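February 23, 2021 -- Sallham shop, back half

Left hand back on. Thumb side linkage was the problem, same as I said in September and then didn't write down, so writing it down now. Small pin had walked out of its slot and was rubbing the inside of the bracket. Pushed it back, drop of retaining compound, left it over lunch. Finger closes all the way again. Opens a bit lazy. Living with it.

Hüsnü wants the pins swapped for the longer ones from the Idden bag. Fine but not today, that means taking the whole hand off and I just put it on.

**Cable**

Wrist cable was dropping out whenever the forearm rolled past the stop. Not the connector (checked twice, swapped it, no change). It was the tie at the elbow, pulled tight enough to pinch. Cut it, redid it with hook-and-loop and left slack. Rolled the arm back and forth by hand for a good while watching the counter. 541 frames, no drops. Before that I coudn't get through a minute without one.

Note to whoever does the other arm: do NOT use the zip ties out of the Nnaji tin. They have that sharp lip. Saturnino's cuff got cut by the same thing.

**Cover**

Fabric still bunches when the arm comes down low. It catches air or folds or something, and then there's a big dark lump in the hand view right where I want to see the part. Tried pinning it back at the forearm. Better on reach, worse on the way home. Atieno says take it in at the seam, she has a machine at home and will do it if I mark it. Marked with chalk, chalk rubs off. Marked with tape.

Don't want to go without the cover, too many open edges around the joints and it snags on the shelf corners.

**Task side**

Still the soles. Pick from the middle yellow shelf, carry across, put down on the flat board on the bin, left and right side by side, long way front to back. That's all it has to do for now. Henrique wants them to end up on the belt eventually but the belt controller is in pieces on my bench so the bin it is.

Bin is a stand-in table really. Box under it to get the height. The height is wrong by a bit and I keep fixing it in software when I should just get a better box.

Ran 7 carries after the cable fix. 4 good, set down straight enough that I didn't touch them. One landed crooked, one slid off the fingers during the turn, one I killed myself because the base was creeping toward the shelf upright. Base creep is its own thing, see below.

Grabs from the shelf, hand frames plus the wide view, straight off the drive:

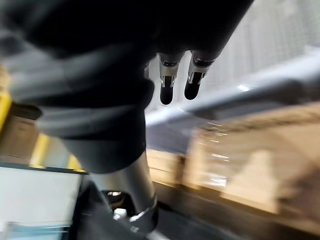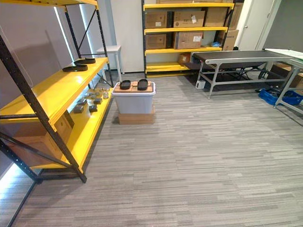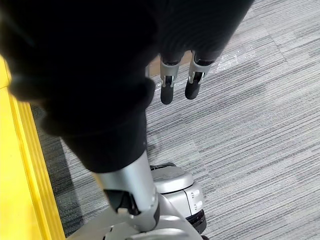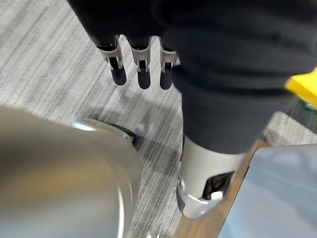 *Hand cam in 1, 3 and 4, fingers hanging open air, nothing in the grip. 2 is the wide view -- soles on the shelf and on the board.*

Stuff from going through these with Caroline:

- smear in the first one. The fingertips hold up and everything on the right turns to streaks. So exposure is too long for when the arm swings. Brought it down, picture goes dark, brought gain up, picture goes grainy. Meet in the middle I guess. More light over the cardboard would be the real fix
- clear plastic on the floor in the third. Need to sweep that. Shiny, crinkly, exactly the sort of thing the floor detector hates, and I don't want it under a wheel either. There's a scrap of wrapping down there in the fourth too. House rule from now: sheet plastic goes in the bag when you open the box, not on the carpet
- dark cover takes up a LOT of three and four. This is the bunching again. Caroline asked if we could just move the camera. Could, but the bracket is glued, don't ask
- stripes on the carpet. Looks like texture everywhere, which the tracker likes, until the tiles turn direction and it thinks we moved. Maybe crop the floor out
- small parts at the end of the lower shelf (the short cylinders, gray blocks) want to go somewhere else before somebody knocks them off. They're not part of this. Hüsnü's, or Henrique's from the last job

**Base creep**

It creeps. Slowly, on commanded zero. Only when the arm is out. My guess was the floor slope, put a level on the carpet, can't read anything off carpet, moved on. Henrique's guess is the zero on one of the drive encoders, and he's probably right bc re-zeroing it made it better for a while and then it came back once things warmed up.

Workaround in for now: if commanded zero and arm extended, hold brake on. Flesance node (the mixer one) fights this and throws a fault after a bit. Turned the fault into a warning. I know. Leaving it in red here so somebody yells at me later -- REVERT THIS.

**Grip**

Two-finger pinch vs three. With soles the pinch is ok if you get the thick end. At the thin end it folds and pops out, that's the slide-off in the turn I think. Three fingers holds it flat but the third one comes in late (lazy opener, see top, same finger) and nudges the sole before the others have it. So:

- slow the first two down to match, or
- start the third early by a fixed offset

Did the second one. Offset of 5 ticks. Picked it by feel. Felt better, haven't run enough to say so in front of people.

Rubber on the tips is getting polished. Scuffed them with a bit of the green pad and wiped with alcohol. Grip on the bench sample went up for sure, no number, the pull gauge has a dead battery. BUY BATTERY.

**Shelf clearance**

Hand goes in between the shelves ok from the front. From the side it doesn't like the cross-brace. Planner thinks the brace isn't there because the model I drew is just the shelves and the uprights, I was being quick. Atieno is redrawing it properly. Until then approach from the front only, and I put a keep-out in so it can't try the other way. If you see it stop short and sit there doing nothing, that's the keep-out, it isn't hung. Don't power cycle it!! (looking at nobody. Saturnino)

**Stop button**

Works. Tested at the start and again after the cable. Remote one has a sticky cover, you have to press it like you mean it. Would rather replace than clean.

**Bits used / needed**

- retaining compound, almost out
- hook-and-loop, narrow roll, used a lot of it
- battery for pull gauge
- better box for under the bin, or a real stand. Henrique has aluminum offcuts from the Nnaji frame, asked him
- Idden long pins are in the drawer under the vise, enough for one hand, not both
- light

**Next**

Right hand, same check on the pins before it does the same thing. Get the cover to Atieno with the tape still on it. Rerun the carries with the new offset and the brake hack OUT, otherwise I can't tell which one helped. Belt controller only after that, sorry Henrique, I know you've been waiting.

Also somebody unplugged the bench charger to run the kettle. Base pack is at half. Plugged back in when I left.

Caroline has the drive with today's recordings, the copy on the shop machine is missing the end of the last run, I pulled it too soon. Use hers.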